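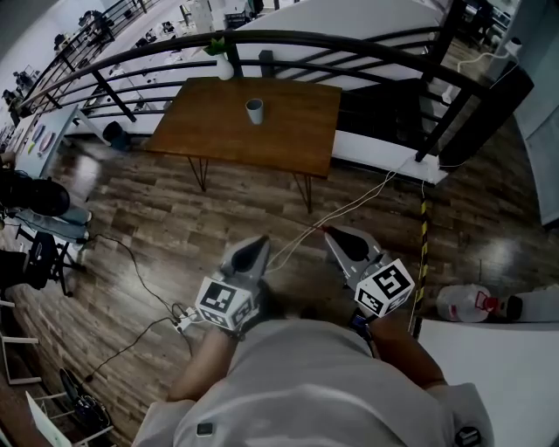 Progress report to the Puvari Fund
Project: Matholm House, upper landing and lower workroom
Submitted by Binska Interiors, June 3, 2022

Work on the upper level is nearly done. The landing is in use as a small sitting and break area, separate from the desks downstairs, as set out in the plan you approved in March.

Floor. The dark wood-patterned laminate is down across the landing. The white trim along the landing edge is fitted. The finish is glossier than the sample we were shown, and it picks up a lot of light on bright days. Staff have asked for a rug and we have priced one at $339. We would like to pay for it from the furnishings line if you agree.

Railing. The black metal railing stays as it was. Our contractor, Wihongi, checked the posts and tightened 3 of them. No replacement parts were needed, so the money set aside for repairs has not been touched.

Furniture. We chose a rectangular table with a warm brown wooden top and thin black hairpin legs. It is light enough for one person to move when the landing has to be cleared - this matters because the space is also used for short training sessions. Cups come up from the kitchen and are supposed to go back at the end of the day. There is a green plant in a small white vase by the railing, and we have asked that nothing be stood on the top rail itself.

Lower floor. Less progress to report. The white desks and the shelving are in place, but equipment and clutter still need sorting, and some of the chairs are due to go to the other building. We had planned to finish this in spring. The storage room was not ready in time, and the sorting is now expected to take another seven working days once it opens.

Budget. Spending on furnishings since the last report comes to $557, covering the table, delivery and small items. Receipts are attached.

Next steps. Finish sorting the lower floor, move the extra chairs, and order the rug. Please let us know about the rug by the end of the month - the supplier will not hold the price after that.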